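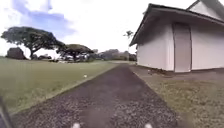
Front camera view, path between lawn and building

4.3 Comparing front cameras on a path

Use this procedure to compare two cameras on the Mandska base under the same controller settings. The Pravetti camera is the reference unit.

1. Mount the reference camera on the front bracket. Tighten both screws by hand.

2. Connect the camera to port A. Set the exposure to automatic and the frame buffer to 20.

3. Check the live view. The two white protrusions on the front of the body must show at the bottom edge, one on each side of center. Adjust the tilt if only one is visible.

CAUTION: Do not adjust the tilt with the drive enabled.

4. Place the base on the path, facing along it. Set the speed limit to 100 mm/s and start logging.

5. Record one run with grass on one side only and a building on the other. Include steps if the site has them.

Note: A bright overcast sky can wash out the upper part of the view. Leave exposure on automatic and write "sky" in the log.
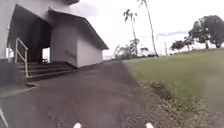

6. Stop the base and save the log under run number 743.

7. Fit the second camera and repeat steps 2 to 5. Save under a new run number.

8. Open both logs in the viewer and compare sharpness at the path edges. Pixel values of 255 indicate clipping.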